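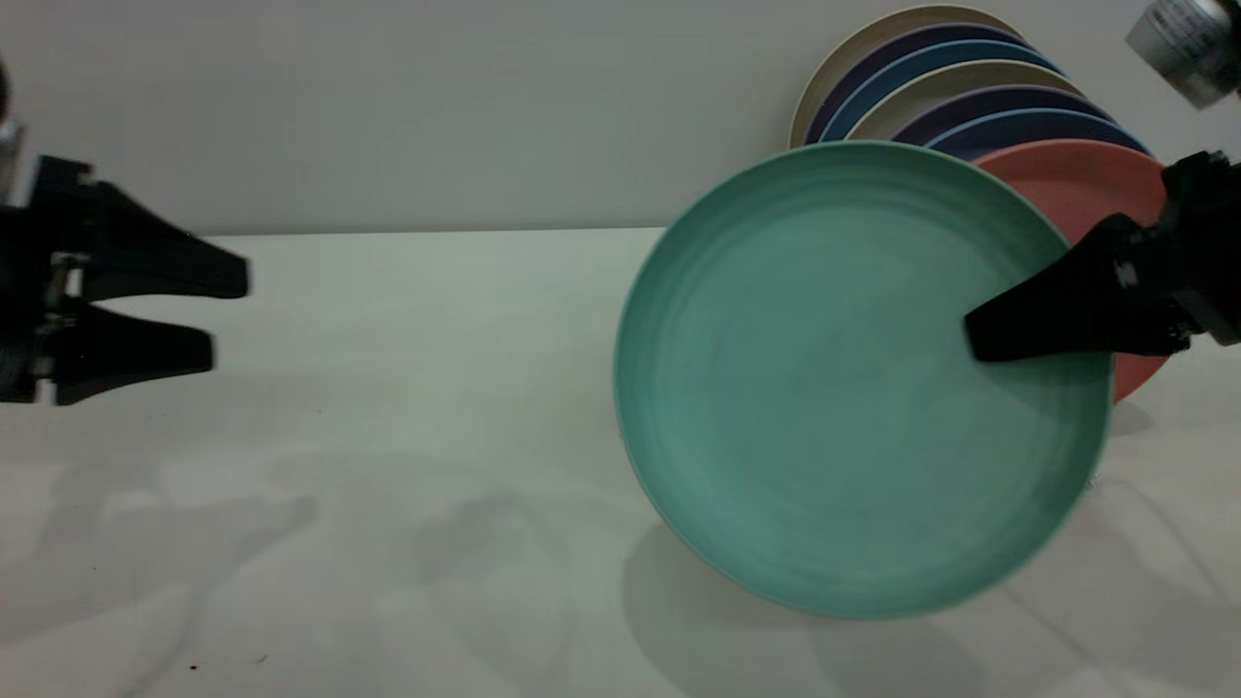 민트색 접시. 뒤쪽에 산호빛 분홍 접시도 보입니다.

보낸 사람: Merja Vuorinen
제목: Re: [그릇모임] Iretti 공동구매 건

Salamatu 님 글 잘 읽었습니다. 저는 이번 공동구매에 아직 이름을 올리지 않겠습니다.

> Salamatu Quartey 님이 씀:
> Iretti 접시는 식기세척기에 300번을 돌려도 색이 안 빠진답니다.
> 4월 안에 신청하면 세트당 760크로나이고, Jundar보다 훨씬
> 튼튼하대요. 다들 하나씩 들이시죠.

300번이라는 숫자가 어디서 나왔는지 모르겠습니다. 판매 페이지에는 세제 종류도 물 온도도 없습니다. 저희 집은 하루에 한 번 돌리니 300번이면 일 년도 안 됩니다. 그 정도를 자랑으로 내세우는 게 저는 오히려 걸립니다.

"훨씬 튼튼하다"는 말도 누가 뭘 어떻게 비교했다는 건지요. 작년에 Rarnau 대접도 똑같은 말을 듣고 샀는데, 제 것은 다섯 달 만에 굽에 금이 갔습니다. 교환 문의에는 아직 답이 없고요.

값도 그렇습니다. 760크로나에 배송비가 들어 있습니까? 지난번에는 빠져 있어서 Dela 님이 나중에 따로 걷느라 고생하셨지요.

시험 조건과 배송비 포함 여부, 깨져서 왔을 때 누가 무는지 판매처에 글로 받아 주시면 다시 생각해 보겠습니다. 전화로 들은 말은 빼고요.

Merja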